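Handout 4: Taking a desktop apart, and what you can safely ignore

Hardware Basics, evening section
Notes by Afshin Mahmoudi, revised June 2018

Read this before the bench session. It is longer than last term's version since people kept asking me the same questions, most of which came from videos.

1. Static

You will have read that one careless touch kills a motherboard. I have my doubts about how often it happens. Static damage is real and I don't dispute the physics, but when a machine fails after a repair, static gets the blame long before anyone checks whether the memory was pushed all the way in. Wear the wrist strap anyway. Clip it to bare metal on the case, not to paint. A strap clipped to a painted panel is jewelry.

Pull the power cord from the wall before the side panel comes off. Then hold the power button down for a few seconds. Do not open the power supply itself, ever, for any reason. On this one point I am not sceptical at all. The capacitors inside can hold a charge after the cord is out, and there is nothing in there that this course needs.

2. Laying the case down

Work with the tower on its side and the open side up. Some guides have you work with it standing, which is fine if you like fishing screws out from under the board. Check which panel you need first. On most towers only one of them gives you the parts, and the other gives you the back of the tray and some disappointment.

Put screws in the tray as they come out, in groups. The magnetic mats sold for this (the Jostico one is $6 and looks like a placemat) do the same job as a muffin tin.

3. Order of removal

Books like to give a single correct order. There isn't one. Usually you go: cables you can reach, expansion cards, cooler, memory, drives, then the power supply if it has to come out. If a cable is in your way, unplug it at the board end and write down where it went. Pull on the plug, never on the wires.

Expansion cards have a screw or a clamp at the bracket and often a latch at the far end of the slot. People forget the latch, pull harder, and then tell me the slot was "already like that."

Drive bays vary a lot. Many business machines use colored plastic for the parts you are meant to squeeze or slide. It's a decent hint and I would trust it about as far as any other hint. If a colored part won't move with light pressure, look for a screw.

4. The cooler and the paste

More nonsense is written about thermal paste than about everything else in the case combined. Pea, line, cross, spread with a card: I've seen long arguments over these, and very few of them include a measurement made the same way twice. The mounting pressure moves the paste wherever it's going to go. Use a small amount in the middle. If it comes out of the sides, you used too much. If you can see dry metal when you lift the cooler off again, you used too little or the cooler was crooked.

The Flonavix tube claims a drop of 6 degrees over "ordinary compound." It doesn't say which compound, which processor, what room temperature, or how many runs. Until it does, treat the number as decoration. Abbas Shokri tried it on his own machine and got a lower reading, but he had also blown out the dust and moved the case out of a cupboard. He agrees this proves nothing. I include it as a good example of changing three things and crediting the one you paid for.

Before lifting a cooler, twist it slightly to break the grip of the old paste. Straight pulling has been known to bring the processor up with it on some sockets.

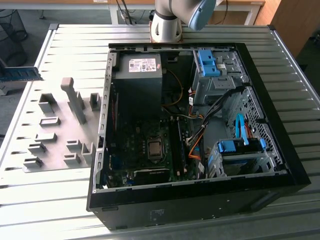

With the cooler off, stop and look before doing anything else. If the processor is held by a retention frame, leave it there unless the exercise says otherwise. You do not need to take it out to clean the top. Use a lint-free cloth and isopropyl alcohol and wipe until the cloth comes away clean. The Clendau wipes cost more and I can't tell the difference.

5. Memory

Open the clips, lift straight up, hold the module by its edges. Going back in, line up the notch first. It needs more force than most people expect, and this is the cause of more "dead" computers in this class than anything in section 1. Push until the clips close.

6. Do you need a new power supply?

Probably not. The usual advice is to go bigger, and it comes mainly from people who sell bigger ones. A Gallardo 470 watt unit gets recommended for office machines that have no use for it. Read the label on the supply you have, add up what the parts can draw, and leave some room. Don't take the wattage on the box as proof of quality either - a large number is cheap to print.

7. For the bench session

Work in groups of 2. One person removes, the other writes. Swap when you reach the drives.

Hand in a single page with:
- the order you took things out, including mistakes
- a sketch of where each cable was plugged in
- one claim from a box, video or forum about the parts you handled, and what you would have to measure before believing it

The last item is worth the most. "It has 100 good reviews" is not a measurement.

Reassembly is in Handout 5, which will be ready in September. Until then, keep your cable sketch.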